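Home | News | Sermons | Missions | Give | Contact

We use cookies to remember your settings. By staying on this site you accept them. OK

Filed under: Mission News, Church Life

Pikham church sends its first Bibles to the river villages

The congregation in Pikham has finished printing 700 New Testaments in the Prevum language, and the first 300 copies leave on Saturday. They will go by truck to Dristedham and then by boat to 2 villages upriver, where believers until now shared a few handwritten pages of Luke.

The money was collected since February, mostly in small gifts. The Gunawardena Mission Fund paid for the paper – the church paid for everything else.

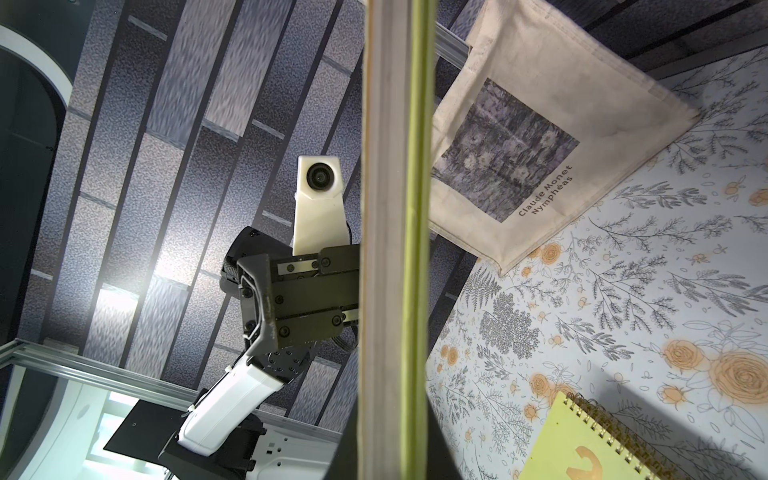 One reader of our newsletter wrote that her grandmother prayed for this all her life, and that she hopes the older people will get the large-print copies first. The church has ordered 270 of these, and they should be ready before the rainy season.

A short prayer service will be held in the main hall on Saturday at 9 a.m., before the truck is loaded. Everybody is welcome, also those from other churches. Tea will be served after.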